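About Kuusk Drawing School

Home
Classes
Summer Week
About Us
Find Us

Hello, and welcome! We're Kuusk, a drawing school on the upper floor of the old seed warehouse in Jendberg, and we teach people of all ages to draw with pencils, charcoal, ink and whatever else leaves a mark. Most of our students had not picked up a pencil since grade school when they came to us. Quite a few were sure they couldn't do it, and we love those students, because they usually look harder than anyone else in the room.

How we started

Agnese Kuusk began teaching at her kitchen table. She had been drawing maps and plant plates for textbooks, and a neighbor asked if she would show her daughter how to shade an apple. The daughter brought a cousin, the cousin brought her mother, and by the end of that winter the kitchen held more people than chairs. Agnese borrowed the back room of a bakery for a while (everything smelled of rye, and the paper curled when the ovens were on) and then heard that the seed warehouse was looking for tenants upstairs.

The space is 2,540 square feet, with tall north windows on the long side and a floor that slopes just enough to send a dropped pencil all the way to the radiator. We painted it ourselves. The hoist beam is still up there, and so are the stenciled names of the seed mixes on the doors, which is why our rooms are called Clover, Timothy and Vetch. If you sign up for a class in Vetch, bring a sweater.

What we teach

Our main course is Foundations, and it runs for 10 weeks. We begin with line and simple shapes, move on to light and shadow, and spend the last part on longer drawings that you choose yourself. There's no test to get in. You don't need to bring a portfolio, and you won't be asked to hold your work up in front of the class unless you feel like it.

After Foundations, people go in all directions. Some take Figure and Portrait with Rasa Vasiliauskas, who trained as a stage costume maker and can explain a shoulder better than any anatomy book we own. Others go for Ink and Brush, or for Drawing Outdoors, where the class walks down to the river with folding stools and comes back muddy and very happy. And then there is Slow Drawing, our quietest class: one object, one sheet of paper, the whole evening. We thought it might get three people. It fills up every term!

Kids from age eight can join the after-school groups. Dalia Paju runs these, and her room is the loud one. She has them draw with the wrong hand, draw to music, draw the same shoe until it turns into a castle. Parents often ask if there's a grown-up version. There is now, and it's called Wrong Hand.

The people here

Agnese still teaches Foundations, and she still sharpens pencils with a knife and will gladly teach you to do the same. Rasa has the figure classes and looks after our costume rack. Dalia has the kids and the print corner. Hélène Fortin teaches ink, and she also picked out nearly everything in our library, including a shelf of old field guides that you're welcome to borrow. Ott Kļaviņa answers the phone, orders the paper, fixes the easels and teaches a short perspective course each July that is full of railroad stations and bridges, his two great loves.

Mado is the print shop downstairs. We share a front door, a coffee pot and a big paper cutter with them, and they print the booklet that goes with our yearly show.

The show

Tisura is what we call our show, after the brand name on a crate we found in the attic when we moved in. It's open to every student who wants to be in it, beginners too. Each person hangs one drawing. We push the easels back, string up the lamps, and friends and family come by with food. Last time we hung 40 drawings, and the youngest artist sold hers to her own dentist.
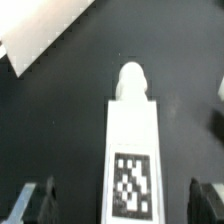

A white block on a dark tabletop.

How we like to work

Classes are small, and we want to keep them that way. Your teacher will sit down next to you and look at what you're looking at, from your height, before saying a word about the drawing. We talk a lot about edges and about squinting. We keep erasers in the room, but Agnese would rather see you leave the first line in and put a better one beside it.

Paper and basic materials are part of the fee. If the fee is a problem, please tell Ott. We hold back 4 places each term at a reduced rate, and you don't have to fill in a form or explain yourself to get one.

Come by

The best way to get to know us is to visit. Ring the lower bell, since the upper one only works in dry weather, and take the stairs on the left. You can sit in on any Foundations evening for free, with a board and a pencil, and see how it feels. The elevator is at the back of the building on the yard side, and Ott will come down and open it if you call ahead.

We'd be so glad to have you here.

Agnese, Rasa, Dalia, Hélène and Ott

Page last updated August 25, 2021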